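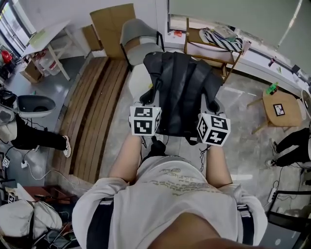
Both wrist cubes on, backpack next. Harness straps still need shortening.

Home | Notebook | Members | Parts list | Log in

7 Jun 2018
Student project, wrist tracking. Entry by Beca.

OK, so a long one today, and most of it is about Velcro. Sorry in advance.

We finally got a whole session with both wrist cubes and the chest harness going at the same time! Up to now it's been one cube, one arm, and somebody holding the other cube up like a lantern. Farzad reprinted the marker sheets over the weekend (matte paper this time, the glossy ones were hopeless near the window) and I glued them on during lunch. Left cube came out nice and square. Right cube has a bubble under one marker, my fault, I was talking to I-seul and pressed from the wrong side.

The job for the day was the backpack task: sit down, open the bag, take something out, put it back, close it. Then the same again with the bag turned round. We want the wrist paths from that so Warar has something to copy when we get the arm running again in August. Zohreh wanted a folding task first, but cloth is a pain and she gave in after I promised her the second slot.

Numbers, before I forget. We did 14 takes and kept 13. The one I threw out is take six, where I started moving before Davoud had the logger running, so there's no beginning to it. Longest kept take is 2906 frames, and the one right after it is 2564. Both cubes get found most of the time when my hands are out in front. They drop out as soon as I reach into the bag, obviously, and they also drop out when I turn my palms in, which I did NOT expect to be so bad. Davoud thinks it's the angle of the faces and wants to turn the cubes an eighth of a turn on the straps. Easy to try, so let's try it before anybody touches the code.

Things that bugged me:
- Left strap creeps toward the hand. By take nine I was pulling it back between every take. A strip of that rubbery shelf liner, maybe?
- The zipper is hard to grab when you're worried about knocking a cube. I was moving like a crab. Those wrist paths are going to look weird and I'd like to redo at least the first four takes now that I'm used to it.
- The reference markers have to stay put! I caught one with my heel and Davoud had to measure it in again. Tape next time, please.

I-seul had a go with the plotting script on take three and it looks great, lovely smooth curves and then a huge spike where the left cube flips. She says the flip is the old two-answers problem with a single flat marker, and if we only trust poses with two faces in view it should mostly go away. I asked how many frames we'd lose that way and she said "some." Great. She's going to count.

Also, the Pustness people wrote back and we can show at their open evening as long as we bring our own table. Farzad has said yes for all of us. I'd rather show the wrist tracking live than a video, but only if the strap thing is fixed.

To do
- Davoud: turn the cubes, do three short takes, compare
- I-seul: two-face rule, count lost frames
- Me: shelf liner, redo the bubbly marker, shorten the harness straps
- Zohreh: pick the cloth, please not the fluffy towel
- Farzad: copy the takes to the Brurketstead drive, and name the folders properly this time (you know what you did)

Room is ours again after lunch tomorrow, so I've left the cubes in the top drawer with the straps still on.

Recent entries
Warar gripper: new fingers, same old squeak
Marker paper test, matte against glossy
Notes from the call with Zoëga
Which way is up? Fixing the wrist axes
Parts order and what didn't come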